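# Review: the Jultent hand service kit, after a winter of use

**Bought by:** us, with our own money
**Price paid:** 3627 kronor, shipping included
**Used on:** one two-armed cell with five-fingered hands
**Written:** March 2019

Jultent sells this as "everything you need to keep dexterous hands in service." I've now been through it enough times to say it's most of what you need, in a very nice case. The case is the best part. It has foam cutouts for every driver, and one cutout shaped like a tool that isn't in there. I wrote to ask. They said it was for the deluxe edition.

Our cell does office fetch-and-carry: file boxes in and out of cabinets, mainly. It doesn't sound like hard living, but a full box is an awkward thing to hold by its sides, and the thumbs take all the punishment. Before the kit, hand maintenance meant whoever was nearest with a hex key from the kitchen drawer. Gudrun Grønli kept a list of what this had done to the screw heads. It was a long list.

## What you get

- 14 hex and cross drivers, sized for finger joints
- a torque handle with a click you can feel but not hear
- a mirror gauge for setting the two thumbs to the same angle
- cable ties, the reusable kind, fewer than you'd like
- threadlocker in a bottle the size of a grape
- a printed manual, 12 pages, of which 11 are warnings

## The drivers

Good. Hard tips, snug fit, no complaints after a whole winter. The markings on the shafts started rubbing off in February, so we've gone back to holding two up to the light and guessing, but they're very well-made things to guess with.

## The torque handle

Set it low for the knuckle screws and lower than that for the thumb. The manual gives one figure for both, and if you believe it you'll get a thumb that moves like it's wading through oatmeal. Back off a quarter turn and cycle the hand a few times before you decide you've broken it. I decided I'd broken it twice.

For the collars at the wrists the handle is too short to be any help. You do those by hand, with the knobs, a bit on one side and then a bit on the other. Tighten one knob all the way first and the hand sits crooked on the wrist, and your calibration will be out before you've closed the case.

## The mirror gauge

This is what I'd buy the kit for. It's a hinged plastic thing that looks like it fell off a music stand. You set it against one palm, read off the thumb angle, flip it over and match the other side. Our left thumb had been drifting for months and the box kept twisting in the grip, which we'd been blaming on the software. Hjørdis Wikström, who writes the software, has asked that I mention this.

Two gripes. The hinge loosens, so check it against itself before you trust it. And the scale is printed in a gray only slightly darker than the plastic.

## The cable ties

The cables need some slack at the collar or they pull when the wrist turns. Too much slack and they catch on cabinet doors. Jultent's ties hold well and come undone when asked, but we ran out halfway up the second arm and finished with a bag from Brekano. The Brekano ties are ugly and have outlasted the others.

## Compared with the Skenell kit

We borrowed a Skenell for a while. It costs less, has a proper long handle for collars, and comes in a bag that feels like a raincoat. No mirror gauge, though, and the smallest driver rounded off on its first stubborn screw. If your hands only need tightening now and then, get the Skenell. If you need both thumbs to agree with each other, you're stuck with Jultent.

## How we use it now

1. Power down, arms parked, fingers open.
2. Check the knuckle screws, palm outward. Anything that turns gets threadlocker.
3. Set the thumbs with the gauge, left first.
4. Snug the collar knobs evenly and look over the cable slack.
5. Power up and run a two-handed hold at the cabinet, doors open, with a tall file box. Both thumbs should lie on the front face, and the box should stay clear of the shelf.

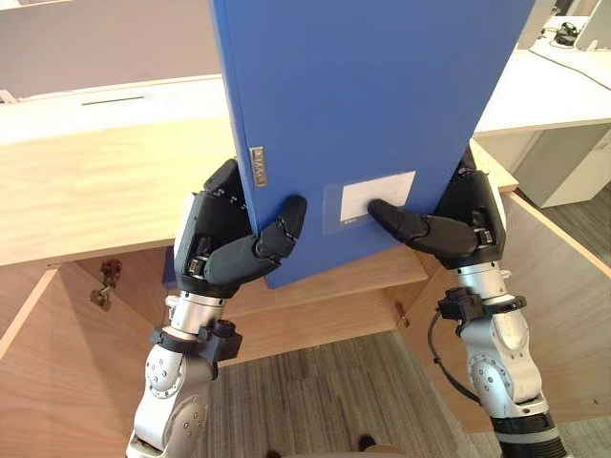

6. Put the drivers back in the foam in order of size, or Gudrun will.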